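Looking After a Mattress, and the Room It Lives In

Home > Bedrooms > Seasonal jobs
Filed in January

I have always thought January is the right month for the bedroom. The kitchen has had all the attention over Christmas, the spare bedding has been pulled out for guests and stuffed back in again anyhow, and the windows have been shut for weeks. So on the first bright morning I strip the bed right down to the slats, open everything that opens, and put the radio on. It takes me until lunch if I dawdle, and I generally do dawdle.

Quite a few of you wrote in after the piece on pillows asking what to do about the thing underneath them, so I have tried to put down everything I know. Some of it came from my mother, some from the back of packets, and a fair bit from getting it wrong.

Start with the air

Before you reach for a brush or a cloth, give the mattress a good rest with nothing on it. I take off the duvet, the sheets and the protector as soon as I am up, push the window open and shut the door so the cats can't get in. An hour does it some good and a whole morning does it more. We all give off a surprising amount of damp in the night, and making the bed the moment you get out of it simply tucks all that in. My grandmother used to fold the covers back over a chair every single morning and wouldn't hear of a bed being made before breakfast. I thought it was fussiness at the time!

If your bed has a solid base, or if the mattress sits straight on the floor (a lot of people in small flats do this, and very comfortable it can be too), then you need to lift it now and again. Stand it on its side against the wall and let the underneath breathe. Have a look at the floor while you are there. Any dark speckling on the boards or on the underside of the mattress means the damp is getting trapped, and the sooner you find it the better.

Getting the dust and crumbs off

For this part you want a vacuum cleaner with the upholstery head on, and please wash the head first. I was slow to learn that one. Mine had been up and down the stair carpet all autumn and I put a lovely grey stripe right across a clean mattress. Warm water and a drop of washing-up liquid, then let it dry thoroughly before it goes back on the hose.

Work along the seams first, and go gently round any quilting, where the fluff likes to settle. Then do the flat parts in long, overlapping strokes, and finish with the sides. The piping round the edge catches more than you would expect, so run a soft, dry brush along it (an old, clean shaving brush is perfect) and follow with the nozzle. 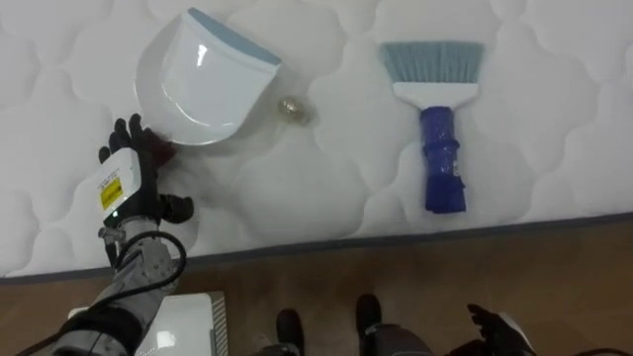
Photo: Wundano

If you haven't a vacuum cleaner with the right head, a soft hand brush will manage very well, and it is a great deal quieter if somebody is asleep next door. Keep one set for bedrooms and another for the hearth and the back step. I bought mine at Plevitz, the hardware shop by our station, and tied a bit of ribbon to the handle so that it wouldn't wander off into the shed. It wandered off anyway, but at least I knew whose it was when I found it in the compost.

Brush towards you in short strokes, lightly, and don't dig. A quilted cover is only stitched, after all, and a stiff bristle will catch a thread and pull it. If you do pull one, don't snip it close. Thread it on a needle and take it back down inside the cover.

Freshening up

Bicarbonate of soda is the old standby and I have never found anything I like better. Put it in a flour shaker or a small sieve and dust it thinly over the whole top. People do pour it on as if they were icing a cake, and then they spend the afternoon trying to get it out of the seams again. A thin veil is plenty. Leave it for as long as you can spare, then vacuum it off slowly, going over each strip twice.

Some people add a few drops of lavender oil to the bicarbonate. I used to, but it made my husband sneeze, and oil can leave a mark on pale fabric, so these days I hang a little bag of dried lavender on the bedpost instead.

Spots and spills

Blot, never rub. Use an old white tea towel or a piece of worn-out sheet, and press from the outside of the mark inwards so that it doesn't spread. Cold water for blood, always, as hot will set it. For tea, a little washing-up liquid in cool water, just the froth of it, dabbed on with a sponge and then dabbed off again with a clean damp cloth.

Whatever you use, use as little as you can get away with. A mattress is terribly slow to dry in the middle. If it has had a real soaking, stand it up with a fan pointed at it and sleep elsewhere for a night or two. Foam mattresses in particular should hardly be wetted at all, and do read the label before you put anything on one.

The floor round the bed

There is no sense in having a clean mattress and a grey drift of fluff beneath it. I pull the bed out from the wall, sweep towards the door, then go over the boards with a barely damp mop. Wooden floors hate standing water, so wring the mop until your wrists complain. Felt pads under the bed legs will save the boards from scratches, and they want changing when they go flat and gritty. A reader in Tistelness tells me she cuts hers from an old felt hat, and I think that is splendid.

Turning it

Many modern mattresses have only one sleeping side, so they are spun head to foot and not flipped over. Look for a label on the side if you aren't sure. I turn ours with the seasons, which is easy to remember, and I write the month on a scrap of masking tape stuck to the bed frame. Get help if it is a heavy one — I once tried to do a double by myself and ended up pinned against the wardrobe for quite some time, calling out to a house that had gone shopping.

Putting it all back

Wash the protector while everything is airing, and let it dry completely before it goes on again. Ours is nothing grand, a plain cotton one from Ignacio that I have had for 7 years, and it has saved the mattress from cocoa, ink and one very poorly kitten. It goes in at whatever the label allows, with no fabric softener, as softener can make cotton less thirsty.

Then clean sheets, pillows plumped, window left on the latch until teatime. If you have room in the cupboard, fold each set of bedding into one of its own pillowcases, so that you can take down the whole lot in one go the next time.

Next month I'll be doing curtains, including how to get the hooks off without swearing. Do send in your own ways of getting candle wax out of a lined pair, because I have one hanging in the hall and I am rather stuck.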